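Regras para um robô que ainda só existe no simulador

A norma interna da Drokau para ensaios em cozinha simulada tem 30 páginas e entrou em vigor em novembro. Aplica-se a robôs de dois braços comandados a partir da câmara da cabeça. O primeiro capítulo fixa o registo: cada ensaio guarda a pose da câmara, a versão da cena e o estado das duas garras.

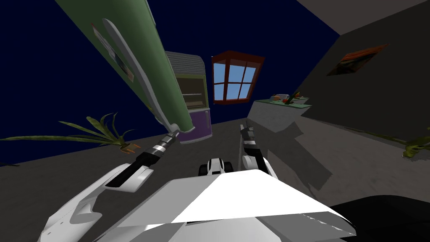 Braços e bancada vistos da cabeça do robô, em simulação.

A inclinação da câmara fica registada sem correção. Endireitar o horizonte depois do ensaio altera a relação entre píxeis e juntas e invalida a comparação entre séries. O operador anota o desvio e prossegue.
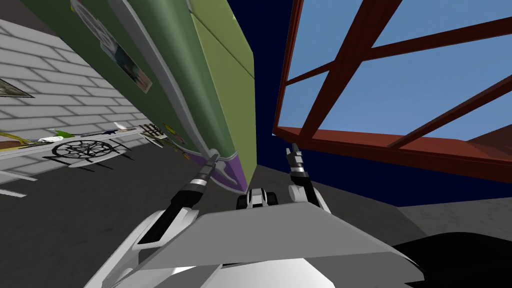 Keyvan Sharifi discorda e escreve que guardar apenas a imagem inclinada obriga cada equipa a refazer a mesma conta; preferia as duas versões, com a original assinalada.

O segundo capítulo trata da aproximação a superfícies verticais. A velocidade desce por patamares e a força máxima é declarada antes do início.

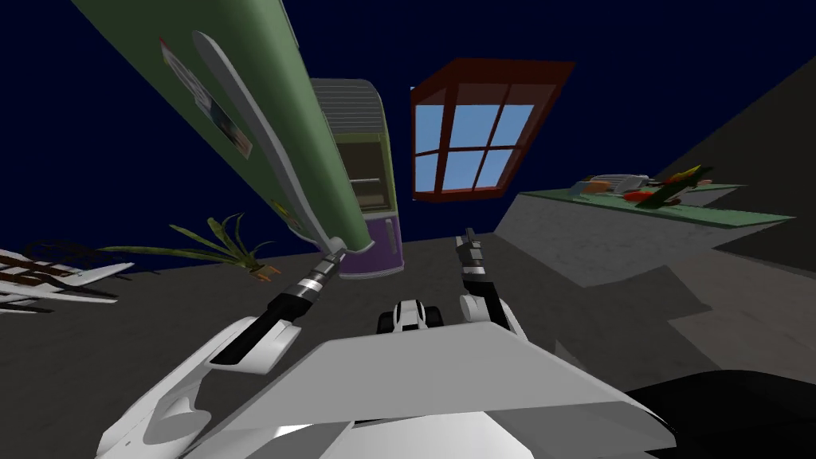 A distância mínima é medida entre malhas de colisão, nunca a olho. A norma exige o valor em cada passo da simulação. Com o punho esquerdo quase encostado à base do aparelho verde, a imagem não permite decidir se há contacto, e o avaliador recorre ao registo numérico. Sem esse registo, o ensaio é anulado.

O terceiro capítulo cobre a câmara da garra. Antes de qualquer preensão, os dois dedos devem estar visíveis e abertos. 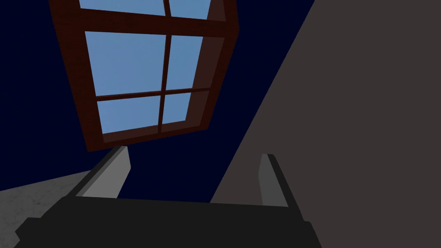
Critérios de repetição

Uma tarefa só é aceite após roughly 2,000 execuções com sementes distintas.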